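Solard Two-Finger Gripper, Household Series

The Solard is a parallel gripper for light arms used in chore trials: tidying, sorting, opening and closing storage. Rated grip opening is 134 mm. Weight is 578 g with the Dreneo wrist plate fitted. Smooth, rounded plastic remains the hardest surface class for the standard fingertips.

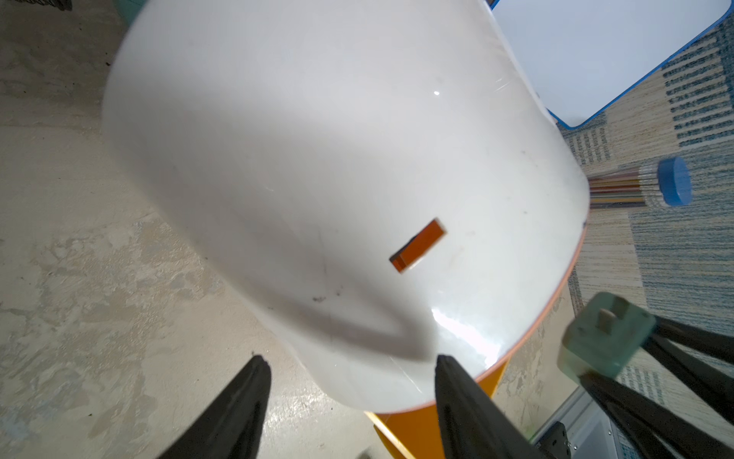 Drawers and doors

Pulling a drawer by its knob is supported in firmware 3 and later. Loading the drawer and putting away mixed items are not yet rated for unattended use.
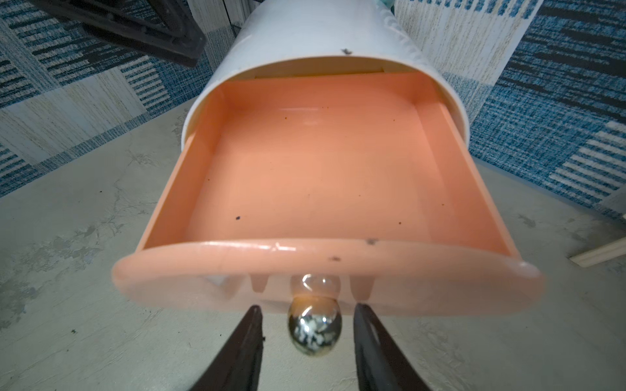 Cycle life of the fingertips is 6 months in daily service. Replacement pairs ship from Rerton. Knob pulls need clearance on both sides of the neck, and a mushroom-shaped chrome knob like this one allows a fingertip left and right of it. Recessed handles require the Marchetti hook tip, sold separately.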